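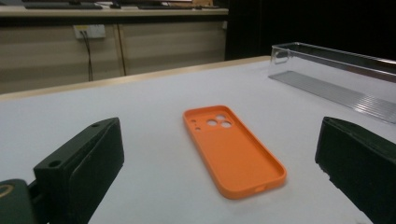
Re: [공방-자동화] 손잡이형 그리퍼 한 쌍, Vulta 손가락으로 바꾼 뒤

보낸이: Valdemar Kvaran
받는이: 공방-자동화 목록

Poul Vestergaard 님이 월요일에 쓰신 글:
> 손가락을 Vulta 도면으로 새로 뽑아 양쪽에 달았습니다. 이제 얇은
> 물건도 문제없이 집힌다고 봅니다. 폰 케이스를 투명 통에 넣고 빼는
> 동작을 300회만 기록하면 Zullus 팔에 바로 올릴 수 있을 것 같은데,
> 10월 모임 전까지 가능할까요? 반대 없으면 그렇게 진행하겠습니다.

반대합니다. 적어도 "바로"라는 말에는요.

우선 손가락 얘기부터. 안쪽 면이 평평한 건 좋은데 케이스는 테두리만 둥글게 올라와 있고 바닥은 납작합니다. 상판에 누운 걸 집으려면 테두리 바깥을 눌러야 하고, 세게 누르면 케이스가 휘겠죠. 사람이 쥐고 있으면 손목으로 알아서 보정합니다. 팔은 그런 거 안 해 줍니다. 패드를 무른 걸로 바꾸자고 지난번에도 썼는데 답을 못 받았습니다.

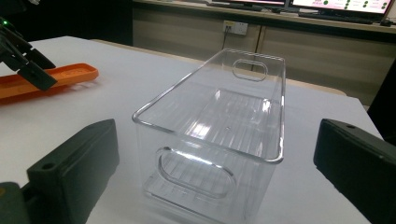

그리고 투명 통. 저는 이게 더 걱정입니다. 흰 상판 위에 투명한 플라스틱이면 카메라가 잡을 만한 건 테두리 반사광 정도고, 천장 조명이 바닥 골에 그대로 비칩니다. Fondmont 깊이 센서를 쓰자는 의견도 있던데, 투명체 앞에서 그 값을 믿을 근거를 누가 좀 보여 주시면 좋겠습니다. 불투명한 통으로 먼저 해 보고 투명 통은 나중에 넣어도 늦지 않습니다.

세 번째는 케이스를 놓는 자세입니다. 통 안에 눕히는 건지 세우는 건지 Poul 님 글에는 없습니다. 둘을 섞어서 기록하면 나중에 골라내느라 고생합니다.
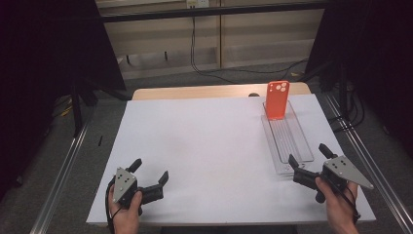 양손 그리퍼와 투명 통, 통 안쪽 끝에 세워 둔 케이스

세우는 쪽으로 간다면 어느 손으로 놓을지도 정해야 합니다. 통이 오른쪽에 있으면 왼손은 할 일이 별로 없습니다. 굳이 두 손이 필요한 작업인지 저는 아직 설득되지 않았습니다. 케이블도 손목을 따라 내려오는데, 300회를 하는 동안 한 번도 안 걸릴 거라고는 못 믿겠네요.

횟수 얘기도 하겠습니다. 작년에 Ásgeirsdóttir 공방에서 컵으로 비슷한 걸 했을 때 568회를 기록했고, 그중 76회를 버렸습니다. 그러고도 컵 색을 바꾸니까 못 집었습니다. 주황색 케이스 하나로만 300회라면 주황색을 찾는 법이나 배우지 않을까요.

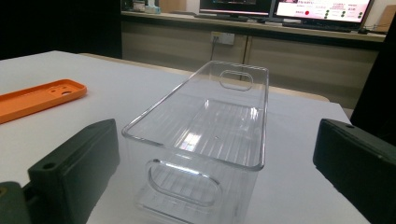
Valdemar Kvaran

추신. 반대만 한다고 하실까 봐 제안도 적습니다. 통 위치를 매번 조금씩 옮기고, 케이스는 눕힌 상태에서만 시작하고, 한 손으로 짧게 기록해서 재생부터 해 봅시다. 재생이 엉망이면 900회를 해도 소용없습니다. 패드 재료는 Poul 님이 답 주시는 대로 제가 주문하겠습니다.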